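15 June 2022

Colour notes, dark reds for the Deligiannis job. Carrying on from the December boards.

Mixed the second maroon with the Tradside base this morning. The first one dried too brown. Cut the black by half and put in a bit more of the violet, 19 drops to the small tin. Two coats on primed board, four hours between. Wet it looked far too pink, but it came down to where I wanted it by the afternoon. Kept the leftover in the jar with the green lid.

Still not happy with the sheen. The Skukex flattening powder went in at the rate on the sheet and there are faint streaks where the roller overlapped. Duván Villca thinks I'm letting the edge dry before I get back to it. Could be. The shop was warm and I had the fan going. Next board gets done with the fan off and a longer nap sleeve.
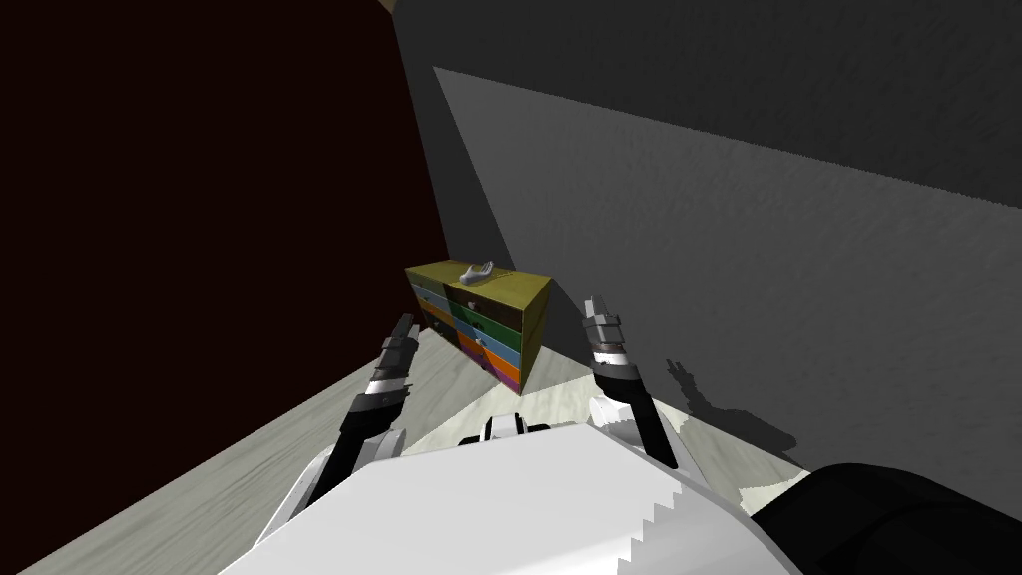 Grey is easier. Using the Lonudness tint at 2,000 to 1 by weight, which gives a neutral grey that doesn't go blue next to the red. Tried it at double strength as well and it was heavy and dull, so the weaker one stands. Board 374 is the keeper. It's on the rack by the sink, please don't stack anything on it until it has cured properly.

Scrub test on the old maroon: colour came off on the rag after a few passes with plain water. Same test on today's board once it's had a week. If it rubs off again I'll ask for the washable base and start over, though that one has a higher sheen to begin with and we'd be back to fighting the flattening powder.

Duván wants the client to see both reds side by side in daylight - fair enough, the tubes in here make everything look greener than it is. Will carry the boards out to the loading door and have a look there first.

To get: stir sticks, two litres of primer, masking tape (the wide one). The scale is reading 2 grams heavy again. Re-zero before every pour.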